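Solside Low Cabinet - Owner's Guide
Section 3: Doors, Shelf and First Filling

Welcome back! By now your cabinets should be standing where you want them, side by side and level. Take your time with this part - the doors are easy to live with once they hang right, and a slow half hour today will spare you a good deal of fiddling in September.

1. Open one door at a time, slowly, and keep your other hand free to steady it. Let it swing as far as it likes to go without forcing it.
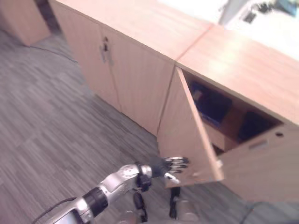
2. Listen and feel for rubbing as you go. If the door drags on its neighbor, close it gently, go back to Section 2 and check the leveling feet again before you touch a single screw.

NOTE: Carpet settles under weight, so a cabinet that was level in the morning may want a small turn of the foot by evening.

3. Now set the hinges. Turn the side screw a quarter turn, close the door, look at the gap, and repeat until you are happy.

CAUTION: Never lean on an open door or let a child hang from it. 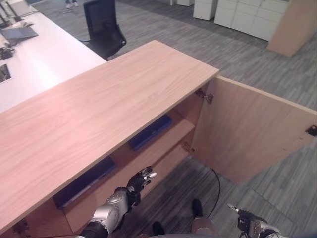

Filling the cabinet is the pleasant part, and we do hope you enjoy it. Start with the heavier, bulkier things down low, and save the shelf for whatever you reach for most. Flat items do very nicely lying down, like the slim navy one toward the back of the shelf and the larger dark one on the level below it, and they leave you plenty of room on top for more. Please keep the load on the shelf under 20 pounds, spread out evenly.

4. Slide folders and cases in flat, well clear of the hinges, so the door can close without pinching a corner.

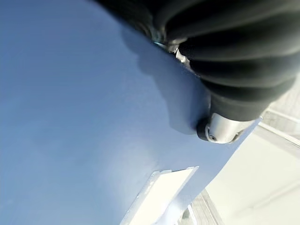 5. Close both doors and run your hand along the top. Wipe away any dust with a soft, dry cloth.

If a hinge or screw is missing, write to Tahmineh Farahani at the Solside parts desk and mention part kit 171.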